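The Smile Bed

The letter from Skerier said that the new line at Bauerfeind Street would sort 4,000 parcels in a shift, and that everyone on the packing floor would be offered either a settlement or a place in what the letter called the teaching group. Kaj Egilsson read it standing at the kitchen counter with his coat still on, and then he read it again sitting down, and then he put it under the fruit bowl and made himself an egg.

He had packed toiletries and small household goods for nineteen years. He knew what a tube of hand cream would do if you laid it against the wall of a box and what it would do if you stood it on its cap, and he knew it so well that he had never once said it out loud. His daughter, who was home that week with a cold, fished the letter out from under the bananas and told him he should take the teaching place. "You'd be good," she said. "You taught me to tie my shoes, and I was a terrible student."

So in October he went in on a Monday as usual, only instead of a tape gun they handed him a gripper with a blue trigger and two black fingers, and a sheet of paper explaining that he was to pick things up and put them down again. There were 170 of these little tasks on the sheet. The young woman from Dranon who ran the training (she wore a different cardigan every day, all of them lovely) explained that the arms on the new line could handle a box on a belt just fine, but that returns came back in every sort of muddle, and the arms had to learn muddle from people who were used to it. That meant working in real rooms, with real blankets, and the company would pay 50 dollars extra for each room somebody was willing to lend.

Kaj thought about that on the bus. By the time he reached his stop he had already decided on his daughter's old room, where the washing always ended up and where there was a bed nobody had slept in since spring.

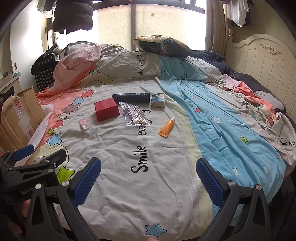 The first afternoon, with everything laid out on the Smile cover.

He felt foolish for the first half hour. It is one thing to be clumsy at a workplace, among other people being clumsy, and quite another to stand in your own house with a plastic hand, chasing a bag of cotton swabs across a comforter with cartoon clouds on it. The bag slid. He closed the fingers and the bag slid again, and he heard himself say, "Well, come in from the side, then," exactly the way old Tundent used to say it to him when he was new and dropping everything.

That stopped him for a minute. He sat down on the edge of the bed, next to the red box, and thought about Tundent, who had trained half the floor and had never written down a word of it. Come in from the side. Let the soft thing fold before you lift. Don't squeeze a tube where it's fullest. Kaj had carried all that around in his hands and had passed it on to maybe a dozen kids, most of whom had moved on to other jobs, and here he was passing it on to something that would never bring doughnuts in on its birthday.

He wasn't sure how he felt about it. He picked up the orange tube, slowly, near the cap end, and set it down by the box.

At supper he told his daughter that he missed the noise — the radio by the loading door, and the arguing over whose turn it was to change the station. She asked whether the teaching group could have a radio. He said he supposed it could, but you'd need people in the same room to argue about it, and they were all off in their own spare bedrooms now, talking to themselves.

"Then call them," she said, and blew her nose.

He called three of them that evening. Two were having trouble with socks. The third had lent out her kitchen and was worn out from spoons, and she kept him on the phone until nearly ten, and before they hung up they had agreed to do the next batch together at her place, with the radio on. Kaj said he would bring the comforter.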